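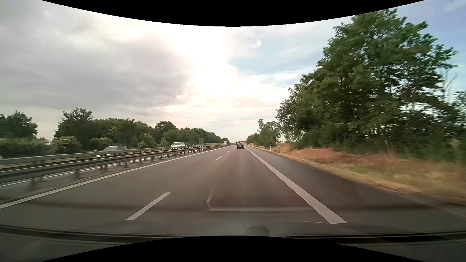 Abb. 4: Zweistreifige Richtungsfahrbahn, Randlinien durchgezogen, Leitlinie unterbrochen, Schutzplanken im Mittelstreifen.

4.2 Längsmarkierung und Seitenraum

Ausgewertet wurden 246 Abschnitte, jeweils nach dem Schema von Wellgate (Kap. 3). Pro Abschnitt ein Bogen, zwei Bearbeiter, Abweichungen nachträglich abgeglichen. Der Abgleich dauerte länger als geplant. Die Richtungsfahrbahnen (Abb. 4) sind dabei der einfache Fall: Randlinie links, breitere Linie zum Seitenstreifen, dazwischen die Striche der Leitlinie. Kaum strittige Bögen. Allenfalls die Frage, ab welcher Entfernung ein Strich noch als einzelner Strich zählt. Wir haben uns auf »noch trennbar« geeinigt, was zugegeben weich ist. Das Schema selbst sagt dazu nichts.

Anders die zweistreifige Straße mit Gegenverkehr. Leitlinie in der Mitte, seitlich wechselt alles: Grünstreifen, Gehweg, Hecke, Einfahrt, dann wieder Bäume bis fast an den Weg. Die Kategorie »Seitenraum« hat vier Ausprägungen und das reicht nicht. Abschnitte mit Baumreihe auf der einen und Bebauung auf der anderen Seite mussten doppelt kodiert werden, links und rechts getrennt. Ursprünglich nicht vorgesehen. Werbebanner und Fahnen am Gehweg liefen zunächst unter »Sonstiges«, später als eigene Gruppe,

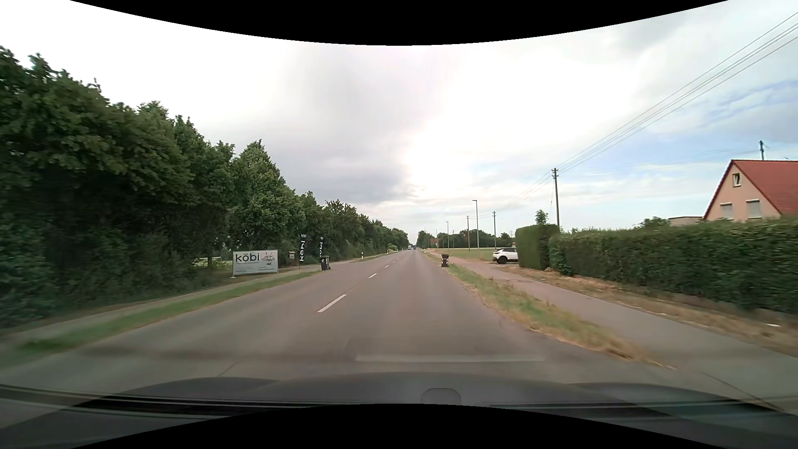 wobei wir nur festgehalten haben, ob ein solches Element vorhanden ist und auf welcher Seite es steht. Die Beschriftung blieb außen vor. Größe ebenfalls, die Schätzungen der beiden Bearbeiter lagen zu weit auseinander. Für die Frage der Blickkonkurrenz (Banner gegen Verkehrszeichen) wäre sie natürlich interessant – muss eine Folgearbeit klären.

Zum Zustand der Markierung. Stufe 1 (deckend) bis Stufe 4 (nur noch Reste). Abgenutzte Striche lagen oft dicht neben einer dunklen Längsnaht im Asphalt, das fiel beiden Bearbeitern unabhängig voneinander auf. Ob die Naht den Verschleiß fördert oder bloß den Kontrast verändert, lässt sich aus dem Material nicht ableiten. Lappalainen führt die Naht als eigenes Merkmal, wir nicht. Im Nachhinein ein Versäumniss. Die Zuordnung zu Stufe 2 oder 3 hing in solchen Fällen spürbar vom Bearbeiter ab.

Einmündungen separat. Am Ast der Nebenstraße stehen Schilder, die von der Hauptstraße aus nur die graue Rückseite zeigen. Kodiert als »abgewandt«, Form wo erkennbar. Ein Dreieck mit der Spitze nach unten ist auch von hinten eindeutig, alles Rechteckige nicht. Wartende Lkw in der Einmündung: Merkmal »Sichtfeld belegt«, ohne weitere Unterteilung nach Fahrzeugart.

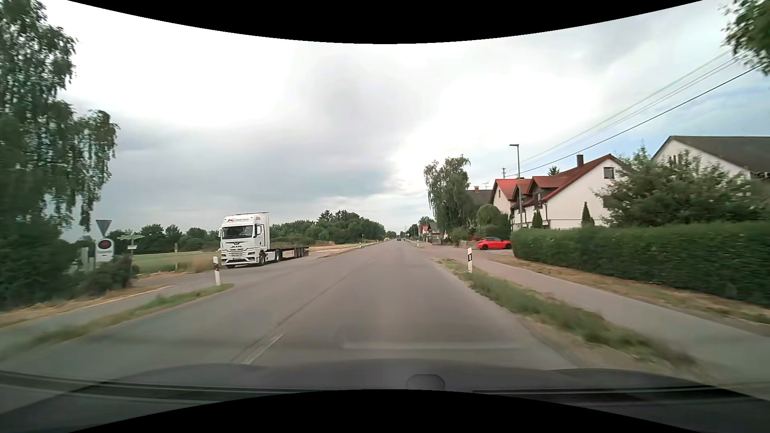 4.3 Kurven und Wegweisung

Kurven wurden nur aufgenommen, wenn Beginn und Richtung klar erkennbar. Insgesamt 165 Schilder in diesem Teil, davon 12 ohne gesicherte Lesung. Ortsnamen in der zweiten Zeile eines Wegweisers sind das Hauptproblem, Pfeile und Piktogramme deutlich weniger. Bei unsicherer Lesung kein Eintrag, auch nicht wenn der Name aus dem Streckenverlauf naheliegt.

Richtungstafeln rot-weiß: gezählt wurde jede Tafel einzeln, auch die kleinen hinteren. Schutzplanke und Tafeln stehen häufig zusammen und und wurden deshalb als Paar erfasst (Skultano-Liste, Pos. »Außenseite«). Wegweiser in unmittelbarer Nähe der Tafeln bekamen einen Zusatzvermerk – zwei Aufgaben auf kurzer Strecke, Ziel lesen und Kurve fahren. Leitpfosten nur ja/nein.

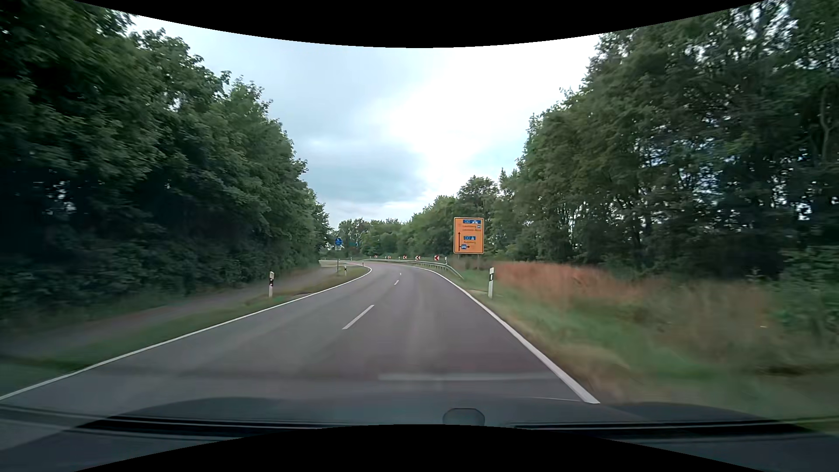

Jivent wandte zum Entwurf dieses Abschnitts ein, der Zusatzvermerk sei zu grob. Ein Wegweiser vor der ersten Tafel stelle eine andere Aufgabe als einer mitten in der Reihe, und beides unter einem Code zu führen verwische gerade den Unterschied, um den es gehen solle. Berechtigt. Für die vorliegende Auswertung nicht mehr umsetzbar, der Code bleibt bestehen, die Verteilung in Tab. 6 ist entsprechend vorsichtig zu lesen. Bezugslänge dort durchgehend 1.000 Meter.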